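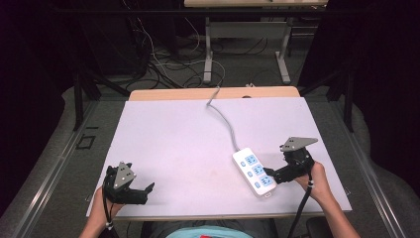

Notes > Manipulation > Hand-held demonstration

Power strip demos, part two

Jun 17, 2020

The last post ended with a policy that could find the power strip and then shove it sideways for the rest of the episode. I blamed the network. After two weeks of reading logs I now blame the demonstrations, which were mine, so this post is mostly on how they get recorded.

The task is pressing the switch beside a chosen socket on a three-gang strip with individual switches. One hand steadies the housing, the other presses. People do this without thinking, and that makes it awkward to demonstrate. My early takes are full of small shortcuts: steadying with the heel of the hand, pressing before the other side had made contact, rolling the wrist to see better. None of these are available to the arms that have to replay the motion.

Recording is done with the two hand-held grippers instead of teleoperation. I did try teleoperation first. With our leader arms a single press took long enough that I got bored and started rushing the approach, and the force side was guesswork. Holding the grippers directly, I feel the switch travel through the fingers. The price is that the poses have to come from tracking, and nothing stops me from reaching somewhere the arms can't. Temitope Dauda wrote a filter that runs each trajectory through the arm kinematics and throws out the unreachable ones. In April it was throwing out most of my left-hand data. I had been standing too far back. Sitting closer to the board fixed it.

The fingers

The sets of fingers I keep going back and forth between are a blocky green pair with fine print lines and a black linkage type with brass-colored bushings at the pivots. The green ones have a wide flat inner face, good for hugging a housing, and a pointed upper corner. I like them for fixtures and dislike them for small targets. The black ones close to a squared-off tip, and closed fingertips are what I want for a switch. Before changing anything over I check the open width against the value in the config, because a mismatch there shifts every grasp label and gives no error at all.
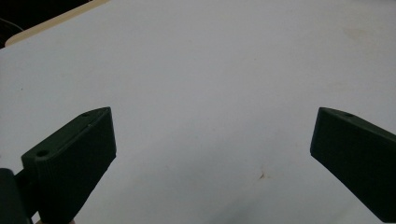
Order of a take

The script I follow is short, and I now follow it literally.

1. Start both grippers off the strip, open, with the wrist views clear of each other.
2. Steadying hand moves first. Contact on the side of the housing, clear of the sockets.
3. Hold for 2 seconds. The segmenter uses the stillness to split the take.
4. Pressing hand closes fully in free space, then approaches along the switch normal.
5. Press, release, retreat along the same line.
6. Steadying hand leaves last.

Step 4 was the expensive one. I used to close the fingers on the way down, and in the logs the closing motion and the descent became one event. The policy learned to descend whenever the fingers were closing, and also to close them whenever it descended, including over bare board.

Strip pose changes after every take. Kiều Chu gave me a list of 144 placements, position plus rotation, generated so that the cord ends up in some inconvenient places. I'm working through it in order. The strip is never plugged in during this. The cord still matters, as it is stiff enough to push the housing a little when the angle is tight.

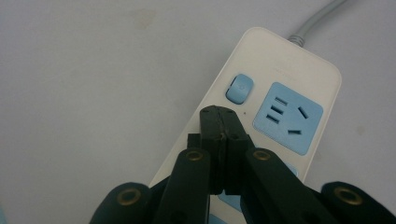

Wrist views are where I do most of the rejecting. The fingertips hide a good part of whatever they are working on, and if the target has been out of sight for the whole approach I drop the take even when the press itself was fine. Siriporn Somboon thinks I'm too strict and that the head view covers it. She may be right for this strip. On the Mustalance fixture, where the buttons are half the size, the head view was no use to me.

Pose dropouts are down. The remaining ones cluster at large forearm rotations, which I suspect is cable drag. I've added slack and will see. Gripper width is logged at full rate and resampled to the camera timestamps afterward. The opposite order put a visible lag into contact onset.

The target is 3000 accepted takes before retraining. I'm not going to post a count until I'm close. Next job is rerunning the reachability filter on the old Trorlow set with the corrected base offset, to see how much of it can be kept.

Recent posts
Power strip demos, part one
Base offset calibration, again
Why I stopped smoothing gripper width
Reading the Molard tracker logs
Appiah bench: mounting notes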